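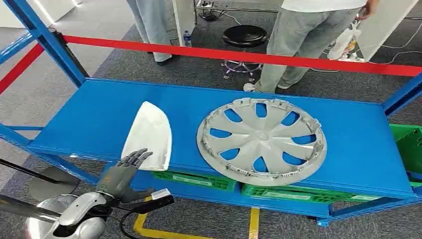 A stop button that needs five seconds is no stop button, Rhodri Morris wrote to me after my last column, and I have thought about his sentence many times.

Last updated: 16 September 2022
Print this page | E-mail this page

He was writing about the fault at Lolunon in April. For readers who missed it: a robot was moving car parts on the blue rack when the link to the operator was lost. The arm should have frozen. It finished the movement it had started, and this took 5 seconds. One panel fell on the floor and got a crack. The operator pressed stop two times. No person was hurt, and the company closed the matter with a note of one page.

I have read this note. It says the delay was "within the expected behavior of the controller." I believe it, and this is exactly my trouble. Somebody had expected it, and the people who stood near the rack had not been told.

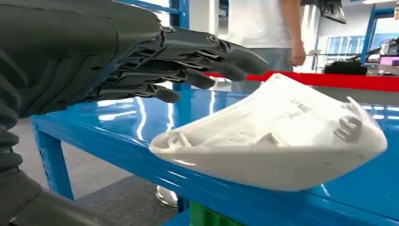
One reader objects that I make a big story from a cracked piece of plastic, and that in her factory a fork lift does worse every month. She is right about the fork lift. But everyone in her factory knows what a fork lift does when the driver takes his foot away. With a hand which has fingers like ours, we guess. We think it will let go when we would let go.

The log from Lolunon has 824 lines for that morning. The lost link is in line 37. After it the program, which is called Jekard, continues to send positions as if all is well, and the first warning comes only when the movement is over. I am not an engineer, and I needed help to read it. Still, I think a warning which comes after the danger should have another name. 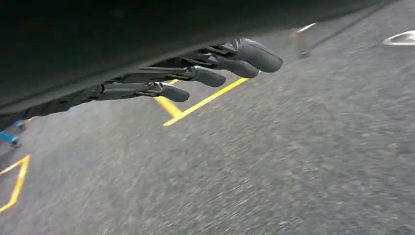
Robot fingers above the yellow lines.

Then there is the question of lines and belts. I like yellow tape. It is cheap and everyone understands it. But a line tells a person where to stand, and the arm does not read it unless somebody has put the same line in its program. At Lolunon this was planned for the second phase. I would ask for it in the first, before any visitor comes in.

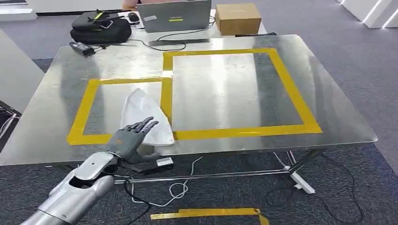

Steel table with taped work areas and a white plastic bag.

My demand is small. Let each company measure how long the arm moves after the link is lost, and write the number on a paper beside the button, in big letters. Noltus did this in its own hall, and the work took one afternoon. If the number is ashamed to be seen, then repair the controller first and hang the paper later.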